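Cables, coils and a very green floor: the packing hall at Etstead

June 22, 2023

I've been promising a gallery from the Etstead hall since November, when the first arm went in, and people have quite rightly been nagging me. So, finally, a page for it! I work on the kitting side at Skoryk (we put together the bits that go in the box with whatever you've bought: leads, plugs, little bags of screws), and most of my day now is spent within shouting distance of a robot. I'm no engineer. I've been packing cables for eight years and I've got opinions, so read on with that in mind.
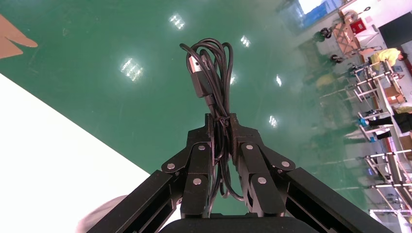
Got it! A coiled USB lead in the gripper, plug end up, with the benches off to the right.

I love this one. Everyone who comes round on a visit wants to see the big sweeping movements, and I always end up dragging them over to look at the fingers instead. Look at all those silver pins! Each finger is a stack of black plates, and the tips press in to pinch the bundle between them. A cable is a horrible thing to pick up, if you think about it. A box is a box wherever you grab it, but a lead flops about, the loops slide over one another, and if you take hold in the wrong place you've got half of it in your hand and the other half trailing behind you. My hands sorted that out years ago and I'd never given it a thought until I had to explain it to someone with a laptop.

The knot

You can just spot it above the fingertips, the place where the lead is wrapped round itself to hold the coil together. We had weeks of arguments over that knot (friendly ones, mostly). On the old line everybody had their own way of finishing a coil. Mine was two turns and a tuck, and I could tell you who'd done any lead in the tray by the look of it. The arm wasn't having any of that. It wanted them all much the same, so we had to sit down and agree on one way of doing it, and I'm still a bit sore that mine didn't win. I do it the agreed way now and my fingers have nearly stopped complaining.

The numbers, for those who asked

We send out 3,000 leads on a full day. Before the arm, every one of them was lifted out of a tray and dropped into a carton by a person, and by the end of a shift you felt it right up into your neck. My wrist splint lives in a drawer these days and I haven't had it on since the spring. That, for me, is the biggest change of the lot, and it's the one that never makes it on to the posters.

It's not all roses, mind. The lifting was dull but it was also when we talked. You can put leads in cartons and have a proper natter at the same time, and you can't do that when you're checking a screen or sorting out a tray it has refused. I do miss it. We've started having our tea break together again to make up for it, which helps, though it's not quite the same as a whole morning of putting the world to rights.

What I do now

Bits of everything, really. I still coil by hand, I check the finished kits, and I look after the reject tray. The software is called Clusto and it keeps a list of every pick it wasn't sure of, so first thing in the morning I go through the list with a mug in one hand and decide whether the lead was badly coiled or the arm was being fussy. The longest list we've had was 172 in one shift. I took that rather personally until we found out it was a new batch of cable, much springier than the old stuff, that wouldn't stay in its loops for anybody. I couldn't get it to behave either!

Nobody on our side lost their place over it, and I know that's the question you all want to ask, as I asked it myself at the very first meeting. Two people moved across to the returns desk because they fancied a change, and the rest of us were trained up. I got a certificate from Gorkora, the firm that set the system up, and it's on my fridge. Whether it stays that way I can't tell you. They've talked of a second arm for the plug bags and I'd like to hear a bit more about who does what before I start cheering. Some of the others are keener than I am, and some are a good deal less keen.

The floor

Yes, it really is that green, and yes, it really is that shiny. I get more messages about the floor than about the robot. It shows every scuff, and on a bright day the ceiling lights bounce off it so much that I've been known to squint. It's lovely to push a cart across, though, after the old concrete.

If you used to work at Etstead and you'd like to come and see how it's all changed, leave a note at the front desk and I'll come down and fetch you. Mornings are best, once I've done my list. Flat shoes, please, and if you've still got a locker key, bring it back!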